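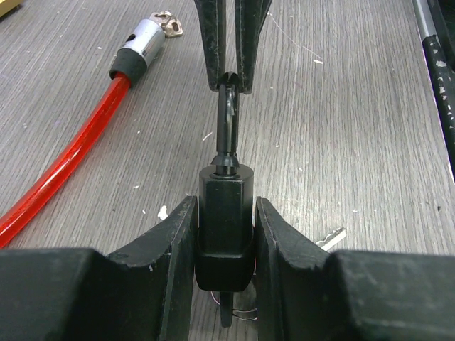
Veta gris, de cerca

Foro Casa y Taller > Muebles y superficies > ¿Tablero gris con veta para la mesa de la cocina?

ranita_del_norte
27 de mayo de 2019
Buenas a todos, y perdonad el ladrillo que os voy a soltar. Llevamos desde diciembre dándole vueltas a la mesa de la cocina y ya no sé ni lo que me gusta. La que tenemos es de pino barnizado, heredada, con más cercos de vaso que un bar, y le tengo cariño, pero baila y se ha quedado pequeña. Hemos visto un tablero de 144 cm de la casa Drunard, en gris con veta, y a mi pareja le encanta. A mí me da miedo que quede frío, como de oficina. ¿Alguien convive con una mesa gris y me cuenta qué tal?

tejadillo
Hola, ranita, bienvenida al club de los indecisos. Yo tengo una gris desde hace 2 años y volvería a ponerla mañana mismo. Las migas se ven menos que en la blanca que teníamos antes (¡aquella era un suplicio!) y con un mantel de colores en invierno cambia por completo. Eso sí, pide una muestra y déjala unos días en la cocina, que en la tienda con los focos todo parece otra cosa.

marmita77
Pues yo siento llevar la contraria, con todo el cariño. A mí el gris me cansó enseguida. Mi cocina da al norte, y entre la mesa gris, el suelo gris y los días nublados aquello era una pena. Acabé cambiándola por una de roble de Kuipers y desayuno más contenta, os lo juro.

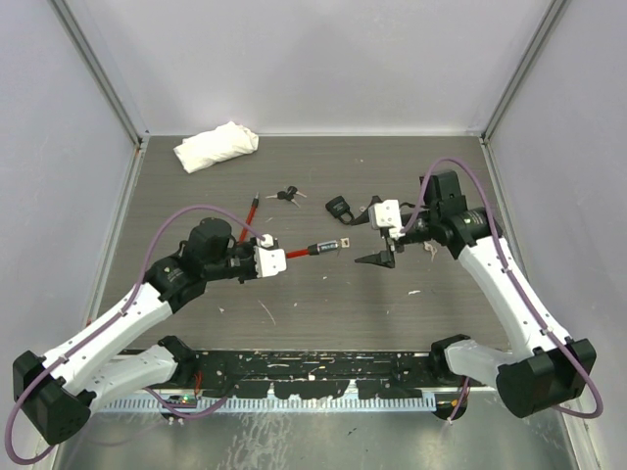 virutas_y_cola
Lo del color de una mesa no se decide mirando solo la mesa, y ahí creo que tenéis razón los dos. Cuenta muchísimo la pared que tiene detrás. Fijaos en el gris veteado que pongo, con esos paneles lisos de un blanco tirando a lavanda: a mí me parece una combinación tranquila, aunque reconozco que tira a fría. Con una pared crema o un verde suave, el mismo tablero se vería mucho más casero. Ranita, ¿de qué color tienes tú las paredes?

ranita_del_norte
¡Ay, qué buena pregunta! Blanco roto, pero un blanco roto que amarillea un poco, de los de antes. Y azulejo hasta media altura, color mantequilla. La ventana da al patio y por la tarde entra un sol precioso.

marmita77
Hombre, con sol de tarde y azulejo mantequilla ya es otro cantar. Retiro la mitad de lo dicho. La otra mitad la mantengo.

virutas_y_cola
Con eso yo me lanzaría. Otra cosa que se olvida mucho es hacia dónde corre la veta. A lo largo alarga la mesa, y atravesada la hace parecer más ancha. En una cocina estrecha yo la pondría siempre a lo largo.

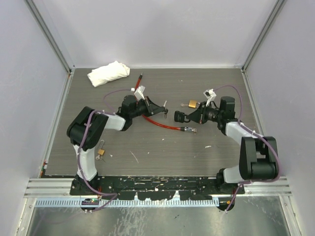

Y mirad bien los cantos, que es por donde empiezan los disgustos. En Trudex me cantearon 2 tableros y en uno se levantó la tira por una esquina al primer verano. Me lo repasaron sin rechistar, pero tuve que desmontar la mesa entera y comer en la encimera como los pájaros.

tejadillo
Yo a Trudex no les tengo queja, la verdad. A mí me lo dejaron fino.

ranita_del_norte
Sois un encanto. Voy a pedir la muestra y la dejo junto a la ventana, a ver cómo le sienta la tarde. La de pino se va al cuarto de la costura, que tirarla no pienso. ¿Sabéis si en el almacén de Drerkalham cortan a medida o hay que llevarlo a otro sitio?

marmita77
Cortan, pero llama antes y lleva las medidas apuntadas, que luego no admiten cambios.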